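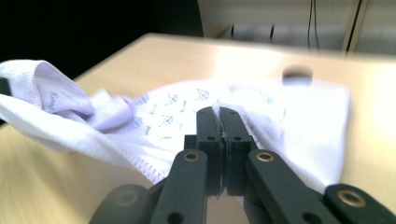

Lists > Grippers and End Effectors > Hand-held kits > Thread view

3 replies | 2 shares

Re: Cluvari hand-held gripper kit, worth it for cloth?

Sun 30 July

On the list, a member in Lenside wrote:

> We are thinking of buying two of the Cluvari hand-held kits to record
> folding and sorting of small clothes. The sales page only shows it
> picking up blocks and a mug. Has anyone used it on thin fabric? I would
> like to know about the pads, how long the joints last, and whether the
> price is fair. We have a quote from Hofstetter for their kit too and it
> is a good deal higher.

We have had one Cluvari kit since spring and a second one on loan from Celtgate, who sell it here. Nearly all our work with it is baby clothes: thin cotton knits, short sleeves, bibs, hats. I can answer most of this.

Price first. We paid 467 for the kit without the camera mount. The mount is another 70 and you will want it, so count it in when you compare with Hofstetter. Shipping from Celtgate was included for us but I would ask.

Pads. The standard pads are flat and narrow and they close evenly along their whole length. On thin knit that matters more than grip force. If you come straight down on a garment lying flat on a table, squeeze slowly, and keep a little downward pressure, the cloth rises into a ridge between the pads and you can lift from there. After a day of practice our people got this on the first try most of the time. Before that they tended to close too fast and the pads slid over the top of the cloth with nothing in them.

Picking up an edge is harder. The pad tips are square and a bit thick, and getting one under a hem on a smooth table usually pushes the hem away. We grab a fold a short distance in from the edge, lift, and then regrip. If your task needs clean edge picks every time, ask Celtgate about the thinner tips. They were listed as "coming in July" and I have not seen them yet.

The pads come off easily for cleaning. Lint builds up on the faces faster than you would expect with new cotton, and once it does, the grip gets worse. We wipe them at every break.

Joints. This is my main complaint. The arms are plastic and the pivots loosen with use. Ours had side play in the left finger after roughly 4000 grasps, enough that the pads no longer met square at the top. Tightening helped for a while and then we replaced the link. Celtgate sent the part without any argument, but it took nine working days, and the kit sat in a drawer for all of them. Order a spare set of links with the kit. The loaner has had less use and is still tight.

Trigger and weight. Fine for adults with average hands. One of our smaller operators finds the reach too long and gets a sore thumb. We stop each person at 40 minutes and switch. There is no size adjustment.

Instructions. Thin. The assembly sheet is clear, but the section on calibrating the opening width skips a step. You have to close the jaws fully before you power on the encoder, otherwise all the widths come out shifted. We lost a morning of recordings to that. I wrote to Cluvari and they said the next version of the sheet would have it.

White clothes. Not a fault of the kit, but plan for it. White cotton on a light table washes out badly near a window, and then it is hard to see folds in the recording. Garments with a small print are easier because you can follow how the cloth moves. We now pull the blind and lock the exposure before each session. A darker table cover would also do it, though we found the cover shifted around under the cloth and gave up on it.

Compared with Hofstetter: I have only used theirs for an afternoon at a demo. The joints felt better and the trigger was lighter. The pads were rubber and softer, and they pinched a bib well but dragged on the knit when letting go. I can't say how it holds up over months. If you are going to run every day, I would ask them for a two-week trial before deciding on price alone.

For what you describe I would buy one Cluvari, the mount, and the spare links, run it for a few weeks, and decide on the second unit after that. Would I buy ours again? Yes, for cloth work at this price. I would not use it for anything heavy.

I have the part numbers for the links and a corrected calibration sheet. Write to me off list if you want either one.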